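Flornstead Infirmary Records Project: where we've got to by August
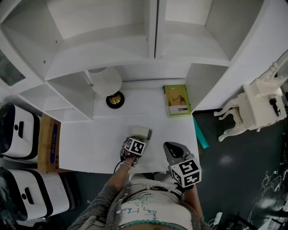

White desk with built-in shelving, table lamp and a green book.

Hello again, and thanks for bearing with me while I pulled this together. The last report was mostly me grumbling about damp boxes, so I'm happy to say this one has some real history in it!

Quick reminder of what the Farico grant is paying for. You gave us two years of support to list, clean and transcribe the surviving papers of the old Flornstead infirmary, meaning the admission books, the kitchen accounts, the matron's daybooks and whatever else came out of the cellar when the building was sold. My original guess was 2,000 items. That's still the number I'm working to, although the loose receipts could push it up a bit depending on whether we list them one by one or in bundles (I'd like to do bundles, see further down).

So far 873 items are listed and boxed. Of those, 133 have been transcribed in full, nearly all of them from the admission books. I know transcription looks slow next to the listing. The first admission book was written by a clerk with lovely clear handwriting and I got cocky. Then his replacement took over and I lost most of a month learning to tell his "fever" from his "fracture." I've got a letter chart for him now and the pages are moving along much better.

What's in them? A lot of people who weren't sick, at least in the way we'd mean it. The infirmary took in travelers, women close to giving birth, farmhands with nowhere to spend the winter. Quite a few entries have "rest and broth" in the treatment column and nothing else. The kitchen accounts back this up – they were buying far more barley and mutton than medicine, and in the cold months the candle bill was bigger than the druggist's. I'd always read that small-town infirmaries worked this way but it's another thing to see it week after week in somebody's sums.

The daybooks are the part I'm most excited about. There are 2 that survive, and the second one covers the outbreak at Putus, the mill settlement up the river. The town histories all say the sick from Putus were turned away at the bridge. The daybook has them being admitted, with extra bedding borrowed from the church and a line about boiling the cups. I want to check this against the parish burials before I say anything too loudly, but it does look as if the usual story needs fixing.

On the technical side, everything is going into Ren, our catalog. It's working fine for people and dates. It's not so good with diseases, as it wants one name for each and our clerks used five or six for what may be the same thing. I've been typing the original wording into the main field and putting my modern guess in the notes, and I'd like to keep doing that. A wrong guess in the notes is easy to fix later.

Things that went badly: the druggist's order book is stuck together for most of its length and needs a proper conservator. I've left it alone. I also underestimated storage boxes, which went up in price after I wrote the budget. I covered the difference out of the travel line, and that leaves travel thin but OK, as the parish registers are close by.

Two questions for you. Can I list the receipts in bundles by year? It would save weeks and I don't think readers would lose much. And could the money set aside for the printed booklet go toward the order book instead? The booklet text could go up online for now.

Next up is the rest of the second admission book, then the burials check for Putus, and then back to the boxes. I'll send the updated item list separately once I've cleaned up the spelling in it.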